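Small Drawers, Small Parts: keeping order on a shared work table
Speaker notes, Yhon Yupanqui, Livwood evening talks, April

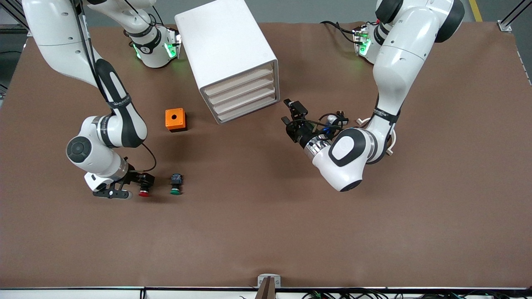
Good evening, and thank you for coming. I will speak for twenty minutes and then we take questions. My subject is small parts and the place where they live when we don't use them. I mean buttons, switches, caps, screws, all the things that fit in a closed hand. Big tools are easy, because everybody sees when a saw is missing. With a push button it is different. Look at the red one and the green one: each has a black body, and if you turn them so the cap is hidden, you must pick them up to know which is which. The green one stands on its cap. On brown paper I can still find it quickly, and this is my first point for tonight, the surface.

(Wait for people at the back to sit down.)

The surface. For many years I worked on a dark bench at Gradomach. Everything black was lost on it. Then a colleague put down brown wrapping paper for a painting job and we never took it away. Paper is cheap, it is quiet when you put a thing down, and you can write on it with pencil. When it is dirty you roll it up, but please check it first for screws. I have thrown away good screws in this way, more than one time.

The drawers. I like a low cabinet with shallow drawers, like the white one on the slide, with four of them. In a deep drawer the parts lie on top of each other, and the hand goes in like into a bag of potatoes. In a shallow drawer there is one layer and the eye does the work. My rule for the drawers is one family in each. Buttons with buttons. If you have only three buttons, they still get their own drawer, and you will be glad next year.

(Ask: who has a drawer at home called "various"? Let them laugh, go on.)

Where to put the cabinet. Many people push it straight against the back. I prefer it a little turned, so the open side looks to the person who works. Try it for a week. And push the drawers in when you have taken your part. A sleeve will catch an open drawer sooner or later.

Labels. At Gradomach we had 116 kinds of small parts in the book and 141 on the shelves. The difference was twenty-five kinds that had come in without a name. We spent a long afternoon with Poojary catalogues to find out what they were, and four of them we never found. Write the label on the day the part comes in. Use simple words, "red button", and put the order number under it, smaller.

The half-finished job. An orange box with a round hole in the top, made for a button, tells you where the work stopped. Keep the box and its buttons near each other on the paper. If you must leave, draw a pencil line around the group and write your name. At Kelesau, where I teach now, the students do this and the evening group respects it.

(If there is time: the story of the nearly 600 washers in a jam jar. If not, go to questions.)

Questions. Somebody will ask about magnets. Answer: good for steel screws, no help with plastic caps. Paper samples are on the side table, please take one when you leave.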